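Galerie Danidberg: Arbeitstisch mit Papierauflage

Aufbau des Rasters auf Tisch 5. Das Papier kommt von der Rolle (Komer, 50 m), das Klebeband von Trundia. Zuschnitt mit 10 cm Zugabe je Seite, Befestigung an der Unterkante.
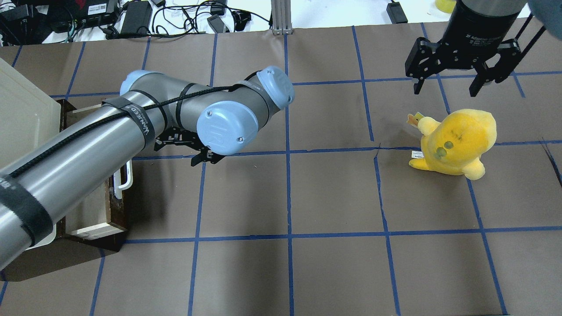
Braunes Papier, blaues Malerband, rechteckige Felder. Längsstreifen zuerst, danach die Querstreifen - Band ohne Zug ablegen, sonst verläuft es wellig. Falten im Papier vor dem Kleben ausstreichen.

Feldnummern nach Plan Chang, Blatt 5. Auflage im August erneuern.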